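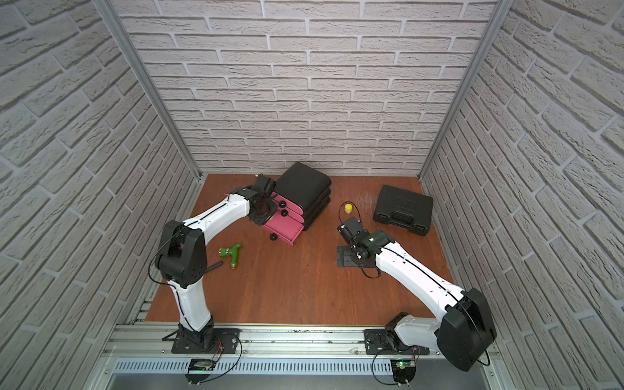

Black and pink drawer organiser, three tiers, bottom drawer partly open.

Larside Three-Tier Drawer Organiser, Black and Pink

Reviewed for the shop pages by Titilayo Jibrin
Page last revised March 2024

Small drawer units are sold on a promise I have never quite believed, namely that a messy desk is short of drawers. Mostly a messy desk is short of somebody willing to throw things away. I say so at the start because I have been asked to write the page for this one, and the maker's own leaflet claims it will "transform your workspace". It is a box with three drawers in it. As boxes with three drawers go I have a fair amount of time for it, and some complaints.

What you get

One organiser with black top and sides and three pink drawer fronts, each drawer opened by a round black knob. It comes assembled. The leaflet inside is printed on both sides and could have been printed on one.

The pink is a proper pink. If you were hoping it would look more muted at home than it does on a screen, it won't. We asked Larside whether a plainer colour was planned and were told to look out for one in November. November came and went. For now it is pink or nothing, and I would not put off a purchase in the hope of something else.

Stock code: 596-BP
Drawers: three
Handles: round knobs, black, one per drawer
Assembly: none
Guarantee: 16 months from date of purchase
Returns: 20 days, unused, in the original box

The drawers

They slide in and out without runners to speak of, as you would expect at this size. Pull from the knob and keep it straight. Pull from a corner and the drawer will go skew and stick, and you will blame the unit when it is half your own doing. I say half, as a slightly looser fit would have cured it.

There is no stop at the back of the travel. Larside calls this "full removal for easy cleaning". I call it a drawer that lands on the floor if you are in a hurry. I did this twice in the first week and spent a while looking for picture hooks under the radiator. You learn how far is far enough. Children may take longer over it.

The knobs I do like. A knob sticks out, so it can catch a sleeve, but it can be found without looking and it gives you something to hold. The Drastetti unit we stock beside this one has a cut-out finger slot instead, which looks neater and is a nuisance with cold hands.

What it will and won't hold

Good for: fuses, spare keys, picture hooks, sewing bits, stamps, batteries, the small screws left over from flat-pack furniture that you are afraid to throw out.

Not good for: anything with a handle and a body. Garden hose fittings, glue guns and toy drills belong on a shelf or a hook. Nor is it any use for jars, even little ones. People write to us wanting to know if their paint pots will go in. Stand them next to it.

Cables are a sore point. The box suggests a "cable drawer". I tried it, and what I had after a fortnight was a drawer full of knot. If you must, tie each one up first.

Do not file things by drawer according to the leaflet, which wants daily items at the top, weekly in the middle and "treasures" at the bottom. I put the things I use most in the bottom drawer. The unit sits flat on the desk and I find it feels steadier opened low down than high up. With all three drawers pulled out together and something heavy in the top one, I would expect it to tip, and I have not cared to find out.

Compared with the others

Tiedemann makes a smarter one with dividers. The dividers are fixed, so your belongings have to be the size Tiedemann thought they would be. Mine weren't.

Sillus sells a cheaper one that stacks. The stacking works well enough, and if you know you will want six drawers by next year, buy that. For three drawers on a desk or a bathroom shelf I would still pick the Larside, mainly for the knobs.

Questions we get

Can it go on the floor? Yes, if you don't mind bending. It is small enough to kick.

Does it lock? No. Please stop asking us to suggest a way of making it lock.

Can I buy one drawer on its own? Not from us. Larside lists a spare under part 117, but we have ordered it and are still waiting.

How do I clean it? Empty it, wipe it with a damp cloth, let it dry before anything papery goes back in. I would keep strong cleaners off the pink until somebody at Larside gives us a straight answer about them.

Will it make me tidier? See the top of the page.

Delivery and returns

Sent in its own box inside a second box, with more paper than it needs. Check that all three knobs are on before you throw the packing out. If one has come loose in the post, write to us with the stock code and your order number and we will send another unit. Returns after the 20 days are at our discretion, and we are not very discreet about saying no.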